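Thread archive - saved posts
November
By the author of the Slow Rent blog

1/ ok thread on moving into a one room apartment after years in a house with a garage. got asked about this a lot so doing it all in one go. typing on the bus so bear with me

2/ background: I went from the house out by Lallari to a single room in Velholm. rent is 1,000 a month, heat included. the heat thing matters more than you think in a town where it snows before Thanksgiving

3/ first thing. don't sell your stuff in the last week. you get nothing for it. I sold a good dresser for the price of a sandwich and I'm still mad. start two months out, one listing a night, pick it up again after dinner

4/ second. measure the stairs. not the room - the stairs. my couch fit the room fine. the couch lives at my sister's now

5/ people keep asking how much I got rid of. 23 boxes to the thrift store, and then another carload I didn't box. mostly kitchen. how did I own that many lids

6/ books were the hard part. what worked was reading the first page standing up. if I wanted to sit down, it stayed. if not, gone. kept one shelf

7/ look up before you sign anything. I mean it. ceilings are where you find out about the neighbor's bathtub
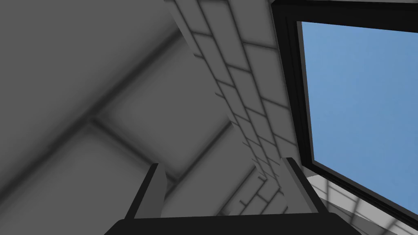 Grey ceiling, seen from low down.

8/ stains, cracks, a patch of newer paint. ask about every one. a landlord who fixed it will tell you when and who did it. a landlord who didn't will say "oh that's old"

9/ money stuff, since that's why half of you are here. old place: rent, oil, trash pickup, lawn guy, parking, the water bill that came whenever it felt like it. new place: rent, electric, internet. that's the whole list. electric last month was less than the lawn guy

10/ BUT. laundry. there's no machine in the building so it's the Bangash laundromat on the corner. go at 7 in the morning, every dryer is free. go after work and you'll be sitting on the floor with a magazine from another decade

11/ storage units are a trap. I had one for a while. every month I paid to not look at a treadmill. if you haven't gone to visit your things by the second bill, cancel it

12/ somebody asked about cooking. one burner hot plate, one good pan, a rice cooker. I eat better than before, mostly from being too lazy to make anything with steps. soup sunday became soup most days

13/ smells though. whatever you cook, you sleep in it. fish only with the window open. ask me about the week of the cabbage. or don't

14/ noise. you'll hear people. get a fan and run it all night, even in winter, pointed at the wall. cheap one from Clernen, has lasted me two moves. earplugs make my ears hurt so no opinion on those

15/ guests. two is fine. three and somebody's on the bed with a plate. I've started meeting people out instead, walks mostly, and I see my friends MORE than I did when I had a dining room. did not expect that one

16/ light. a small window is fine if you leave the floor in front of it alone. everybody shoves the tall stuff there. put the tall stuff in the dark corner and keep the table low and off to the side 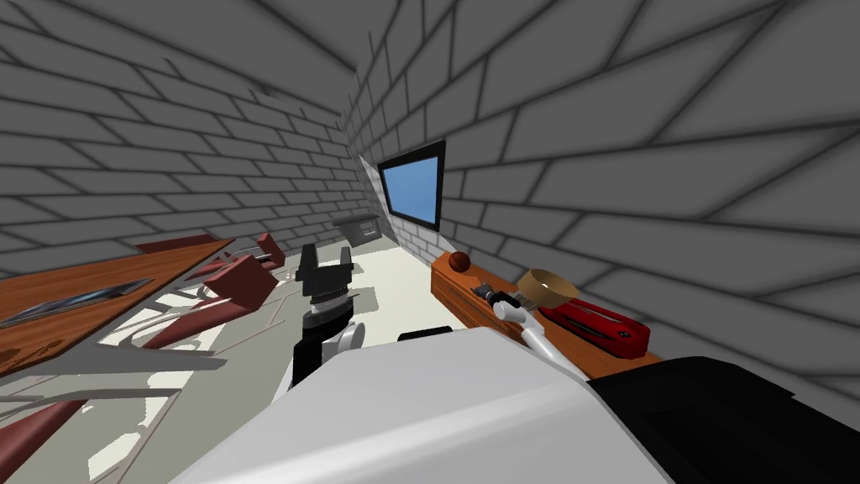

17/ WHAT I'D DO DIFFERENT

- ask for the electric bill from last January, on paper
- buy nothing for the first month. nothing. you don't know where you'll want to sit yet
- change my address with the bank BEFORE the move, took three phone calls and a trip downtown
- keep the good ladder
- tell the neighbors hello on day one, it gets weird after day four

18/ stuff I miss: the porch. having a tap outside. being able to drop a bag by the door and leave it there til spring. a freezer with a door taller than my hand

19/ stuff I don't miss: gutters. gutters. the sound the furnace made. driving 23 miles for work each way and calling that normal

20/ on the lease - read the part about painting. mine says I can paint but have to put it back to the original color when I leave, and there's no name for the color anywhere. I emailed, they said "light". so I'm not painting

21/ if you're doing this with a kid or a big dog I can't help you, it's a different math. there are folks in the replies who did it with both so scroll down

22/ would I go back? ask me in February. right now no. I vacuum the entire place in the time the kettle takes and then my saturday is just mine, I dont know what else to say about it

23/ ok my stop. will answer questions tonite, someone already asked about bikes - on a hook, over the bed, yes it drips

Related posts
The week I tried to sell a treadmill
Lids: a follow-up
Velholm laundromats, ranked by dryer
How I fit a winter coat, a tent and a toolbox under one bed
Lallari to Velholm by bus, what it costs

We use cookies to remember your settings and see which posts get read. By continuing to browse you accept this. Manage preferences.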